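Two Arms, One Tabletop and a Winter of Zip Ties

By the time we had both arms bolted down, I had spent 72 evenings in the Campbell workshop and learned to dislike exactly one screw size. It's the little one that holds the gripper to the wrist. It rolls, it hides, and it's the same color as the floor after dark. I have a jar of them now, and I still can't find one when I need it.

If you've never been to Campbell, it's a shared shop in an old dairy building, four long rooms with a kitchen at one end that smells permanently of burnt toast. The woodworkers have the big room and the potters have the warm one. A few of us who like motors have the room at the back, where you can leave a project out for more than a night without somebody gluing a chair on top of it. I joined to fix a lawn mower. That was a while ago, and the mower is still under my porch.

What I've been building is a two-armed tabletop robot that can tidy up after a chemistry hobby. I make my own dyes, for wool mostly, and I always have more glassware out than I have patience for putting away. The idea, which seemed very reasonable over coffee, was to teach a pair of arms to rack the tubes, put lids on things, wipe the table and leave me alone with my yarn. (My family still calls it the world's slowest dishwasher. They haven't met it.)

The arms came secondhand through Samatora, a little resale outfit that buys up gear from labs that close or move. I'd watched their listings since November, and when a matched pair showed up I drove out that same afternoon with blankets in the back of the car. The price for the two was 1143 dollars, with one power supply missing and a manual for something else entirely. I didn't haggle. I've been told since that I should have, by people who haven't tried to find a matched pair of anything.

Mounting them took three tries. The first time I set them too far apart, so they could each reach their own side beautifully and couldn't hand each other so much as a pencil. The second time they were so close they bumped elbows on every big move, and that's a sound you feel in your teeth. For the third try I cut two arm shapes out of cardboard, pinned them down at the shoulder and swung them around by hand like a kid playing with paper dolls. It took one evening and a cereal box and I should have started there! Both bases now sit along the near edge of the table, one at each corner, and the middle is shared ground.

The table covering matters more than you'd think. My first one was glossy, and the little cameras on the wrists hated it. Every time a lamp was on, there'd be a bright blob sliding around that looked, to my poor software, like an object worth picking up. I lost a whole weekend to a robot that kept trying to grab a reflection. I switched to something matte and brown, and the blobs went away. It marks easily, but so does everything I own.

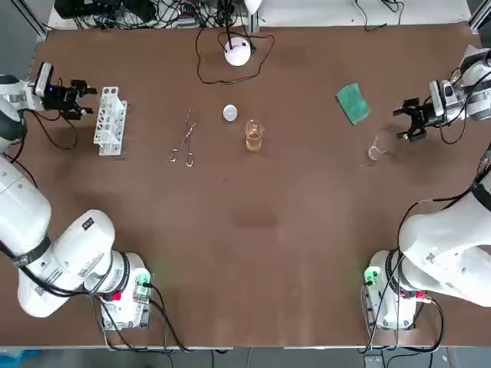

The software side is where I'd have quit if it weren't for Dillura, the free toolkit most of the people in our room use. It lets you steer the arms through a job by hand, record what you did, and then train on the recordings. I figured on 30 recordings for each little job before I'd let the arms try it alone, and for simple stuff that was plenty. Picking up a sponge is easy. A sponge is squishy and forgiving and you can grab it nearly anywhere, and if you're off by a finger's width the sponge doesn't care.

Glass cares. A clear beaker on a brown table is very nearly invisible to a cheap camera, and an empty one is worse, because there's nothing inside to give it away. I tried a strip of tape around the middle, which worked so well that the robot then refused to believe in any beaker without tape. So I went back and recorded all of it over again, some with liquid in, some without, moving the lamp between runs so it couldn't get too attached to one shadow. That was the dullest week of the project - and the one that made the biggest difference.

Tongs are my other enemy. They're thin, they're shiny, and they open up when you lift them by the wrong end. For a long time the gripper would pinch one leg and carry the whole thing off dangling, looking very pleased with itself. What finally helped was starting every recording with the tongs lying at a different angle, and going for the spot where the arms cross. It still misses. When it misses, it tends to shove them along the table like a cat with a pen, and then it waits for me.

Cables deserve a paragraph of their own. I'd planned on a tidy loom, all sleeved and labeled, and what I have is a nest. Each wrist needs enough slack to turn all the way around and not so much that the loop drags over the table and knocks things down. I measured this carefully, got it wrong, and added slack until the arms stopped complaining. The potter who shares our coffee machine says it looks like something that washed up on a beach, and I can't argue. If you're starting one of these, buy twice the zip ties you think you need and put them on last. I put mine on first and cut off every single one.

The name, since people ask, is Greltasia. It's printed on a strip of masking tape on the power switch, and it came from a typo in a file name that stuck. The left arm is the careful one and the right arm is a bit of a brute, even though they run the same code on the same parts. I've swapped motors, I've swapped cables, and the right one still closes harder than I ask it to. I've stopped giving it the thin glass.

At home I'd never have finished this. My garage is cold and full of bicycles, and there's nobody in it to tell you that you've wired the emergency stop so it only stops one arm. (A woodworker caught that. He'd come in to borrow a clamp.) There are now 2 big red buttons, one on each side, and both of them stop everything, and I test them before I so much as warm up the motors.

These days Greltasia can wipe down its half of the table, move the rack over and put a lid somewhere near where a lid should go. A full cleanup takes longer than it would take me with one hand and a sandwich in the other. I've got a batch of onion skin dye going this weekend, and after that I want to start on pouring, with water only, and a towel, and the door propped open so the others can come and laugh.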